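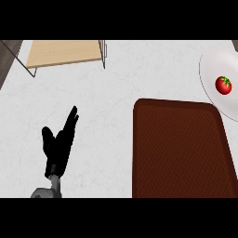

Simulated kitchen counter with tray, plate and tomato, seen with one gripper in view.

Software Engineer, Manipulation Planning and Simulation Tooling

Norkero, Flastivberg office
Full time, permanent
Reference: 161

Norkero writes the planning and control software for two-armed kitchen robots. Most of our development happens in simulation before anything goes to a physical arm. We are hiring one engineer to join the manipulation team, which is 16 people at present.

You will work on Muvura, our in-house task runner. It loads a kitchen layout, places the objects, runs a policy or a planner and logs the result. The nightly suite has 1,127 test episodes. A large share of them are plain pick-and-place tasks, such as moving a piece of food from a plate to a tray. We need the suite to run faster and the failure reports to be easier to read.

What you will do

Maintain the motion planner and its collision checking, mainly in C++.
Write Python tools that sort failed episodes by cause: perception, grasp selection, planning or timeout.
Keep camera and joint data in step when episodes are replayed.
Review layout changes from the scene team and catch objects placed out of reach.
Take a turn on nightly build duty, one week in every six.

What we ask for

Three years or more of paid work in robotics software, or a graduate degree and one year.
Good C++ and Python.
Working knowledge of inverse kinematics and at least one sampling-based planner.
Experience with a physics simulator. We don't mind which one.
Clear written English. Design notes are read by people in two time zones.

Experience with learned policies is useful but not required. You do not need a background in rendering.

Hours and place

The job is based in Flastivberg, with up to two days a week from home after the first three months. We pay relocation costs within the country. Some travel to the Butkienė test lab is expected, usually two or three trips a year.

How to apply

Send a resume and a code sample of no more than 300 lines to Rasa Lūse, manipulation team lead, through the form on our careers page. Put the reference number in the subject field. The sample can be old work, but tell us which parts you wrote. No cover letter is needed.

Applications close 26 November 2023. Interviews will be held in December, the first by video and the second at the office. The second includes a paid half-day debugging task on a copy of Muvura.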